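6.3 Checking the wrist views before running the detector

The Rollis perception node starts with the last saved exposure settings. Check them whenever the room lighting changes.

1. Open the Senham console and select Perception, then Live Views.
2. Set the detector to Paused. The arms hold position.
3. Step through the wrist views and the head view. Wood grain should be readable in each one. 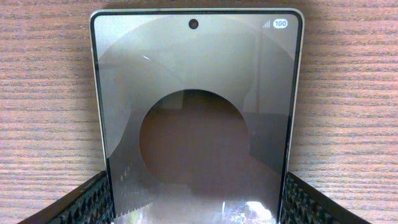
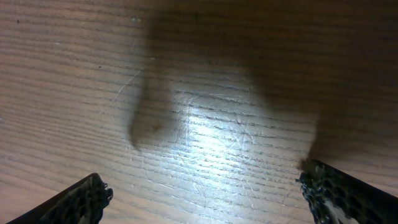
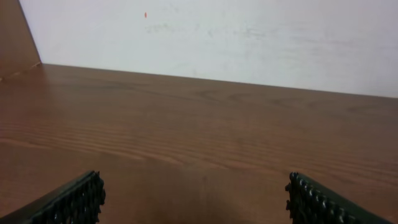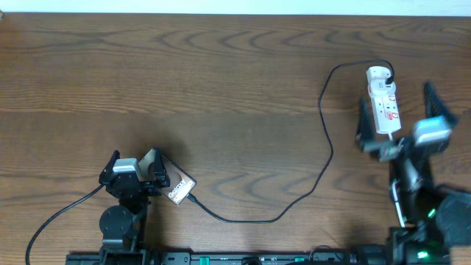
Abbas Esfahani commented on this section: I had the exposure cap at 4000 and kept getting boxes on bare table where the light bounced. Dropping the cap fixed most of it, but I also had to restart the node.

The restart is needed on version 205 and earlier.

4. Under Filters, turn on Glare Mask and set the threshold to 12. Raise it in steps of six if the mask covers a phone screen or other glossy part.
5. Turn on Self Shadow so the arm's own shadow is left out of the table model.
6. Save the profile and set the detector to Running.

Caution: Do not change the filters while a plan is executing - the planner keeps the old table model until the next cycle.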